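Keson Household Words

README for release 3

Keson is a word list with short usage notes. It covers the everyday names people give to things and places in a home: rooms, furniture, kitchen tools, fasteners, cloths, containers, the drawer where the batteries go. The list was put together for people who write instructions, labels and catalog entries and want to know whether the word they picked will be understood two states away.

Contents of this release

entries.csv – the main table, 1167 rows, one per word or phrase
notes.csv – longer usage notes, 588 rows, keyed to entries.csv by entry_id
regions.csv – the 16 region codes and what each one covers
answers.csv – survey answers with all personal details removed, 3000 rows
changes.txt – what moved between release 2 and release 3

All files are UTF-8 with Unix line endings. The tables use commas and double quotes. Empty cells mean "not asked" and the word none means "asked, no answer given." Please keep these apart when you load the files. Some spreadsheet programs will turn the region code written 03 into the number 3, so import that column as text.

Columns in entries.csv

entry_id: a number that stays the same from release to release. Numbers of deleted entries are not used again.
headword: the word or phrase in its most common spelling.
variants: other spellings, separated by semicolons. "Doorstop; door stop" is one entry.
thing: a short plain gloss of the object or place meant. Two headwords with the same gloss are competing names for the same thing.
room: where the word mostly comes up. This is a loose tag and should not be used for counting.
regions: codes where the word was given without prompting.
known: codes where the word was recognized when it was read out but was not offered first.
status: current, fading or disputed.

A word is marked fading when it was recognized in a region but was only offered by the oldest age group. It is marked disputed when people in the same region used it for different things. "Dresser" is the usual case. For some it is a low chest of drawers for clothes, and for others it is a kitchen piece with shelves on top. We kept both senses as separate entries with a cross-reference in notes.csv.

Where the words come from

The core of the list was Turunen, an older typed glossary of household terms with no regional marking. We took its headwords, dropped the trade terms, and used what remained as the first survey sheet. Answers came in on paper and by phone. Each person was given a plain account of an object ("the thing you hang a wet towel on") and asked what they call it at home. Only afterward were the other names read out.

The Kekano supplement was added in release 2. It covers storage and wall hanging, two areas where the first sheet was thin. Most of the hook, nail and wire entries come from there, as do picture rail, plate hanger and standoff.

Picture and frame

These two caused more mail than anything else in the list. In most regions "picture" is the whole object, frame included, and people say they are going to hang a picture. In a smaller group "picture" is only what sits inside, and the object on the wall is a frame even when it is full. "Framed picture" was understood in every region but was hardly ever offered first. For instructions we suggest "framed picture" at first mention and "picture" after that. "Frame" alone should be kept for an empty one.

Small ones have their own names. "Tabletop frame," "desk frame" and "stand-up frame" all appear, with no clear regional pattern. See entries under the gloss "small frame that stands by itself."

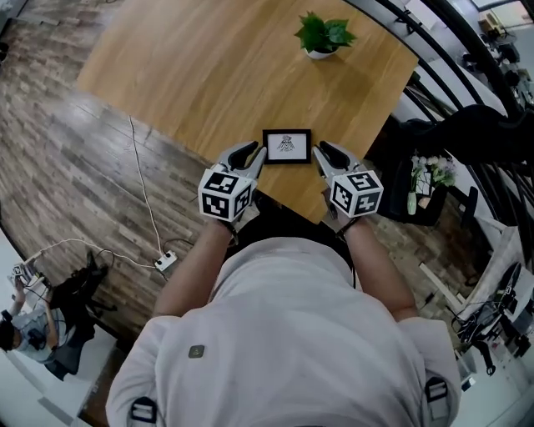
Evar wrote in after release 2 to say that the note on "picture" was too narrow: "My whole family says picture for the small ones and painting for anything over the couch, even when it's a poster. You have painting down as paint on canvas and nothing else. Could you at least mark it disputed?" We checked the answer sheets, found the same use in two more regions, and changed the status of "painting" in release 3. The older gloss stays as the first sense.

Known problems

Apartment dwellers are underrepresented in the answers, so words for shared laundry rooms, mail areas and trash chutes are weak.

The room tag "utility" was used by some coders for a laundry room and by others for a closet with a water heater. It will be split in a later release.

Brand names used as common nouns were left out of entries.csv. They are still present in answers.csv, since removing them would have left gaps in the rows.

Pronunciation is not recorded. People who need it for "pantry" or "davenport" will have to look elsewhere.

Use and corrections

The tables may be copied, changed and passed on, including for paid work, as long as the name Keson and the release number stay with them. Publish changed versions under a different name.

Corrections should give the entry_id, the region code and a sentence showing the word as you would say it. A sentence helps more than a definition. Corrections received by the end of February go into the next release – later ones wait for the one after it.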